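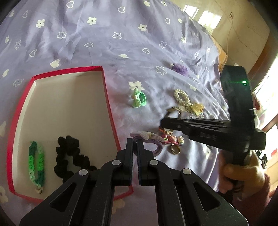 How to keep a contraction diary in the last weeks of pregnancy

A contraction diary is a short written record of when your womb tightens, how long each tightening lasts and what it feels like. Midwives often ask for these details over the phone, and it is hard to remember them when you are tired or uncomfortable. You don't need an app. A notebook, a pen and a clock with a second hand will do, and it helps to keep them together in one place by the bed. A shallow box lid, like the one with the red-pink rim on the flowered sheet, is enough to stop a pen rolling away, and it can be lifted off the bed in one go when you want to lie down.

What you need

A notebook with lined pages
Two pens
A clock or watch that shows seconds
The phone number of your maternity unit, written inside the front cover
Your due date and any notes your midwife has given you, on the first page

Step 1: Rule up the page

Draw four columns. Head them Start, Length, Gap and Notes. Leave the Notes column wider than the others. Ten rows to a page is plenty, and big rows are easier to fill in at night. Write the date at the top of each new page.

Step 2: Find the tightening

Lie on your side or sit supported, with one hand flat near the top of your bump. During a tightening the whole bump goes firm under your hand and then softens again. A kick or a stretch from the baby is usually felt in one spot. If you aren't sure which you felt, write it down with a question mark.

Step 3: Time it

Note the clock when the firmness begins and again when it has fully gone. The difference is the length, in seconds. Put the start time in the first column straight away, before you do anything else. If you miss the end, leave the length blank. A blank is more useful to the midwife than a guess.

Step 4: Work out the gap

The gap is counted from the start of one contraction to the start of the next. Many people count from the end of one to the start of the next, and this gives a shorter figure. Tell whoever is on the phone which way you did it.

Step 5: Fill in the notes

Keep these brief. Useful things to record are:

Where you felt it (front, back, low down, all over)
Whether you could talk through it
What you were doing at the time
Whether it eased when you changed position or had a drink of water

Practice tightenings, also called Braxton Hicks, tend to be irregular and often fade when you move about. Labour contractions usually become longer, stronger and closer together. The diary helps you see a pattern, but it can't tell you for certain which kind you are having.

Step 6: Ring when you need to

Use the diary alongside the advice from your own unit. Ring straight away, whatever the columns say, if your waters break, you have any bleeding, the baby's movements slow down or change, you have constant pain, or you feel unwell. If you are less than 37 weeks and think you may be having regular contractions, ring at once and do not wait to complete a page.

When you ring, read out the last few rows in order, then the notes. Have your hospital number to hand.

After the birth

Some people throw the diary away and some keep it with the baby's things. If you are asked about your labour at a later appointment, the start times can be handy, so hold on to it until your postnatal check.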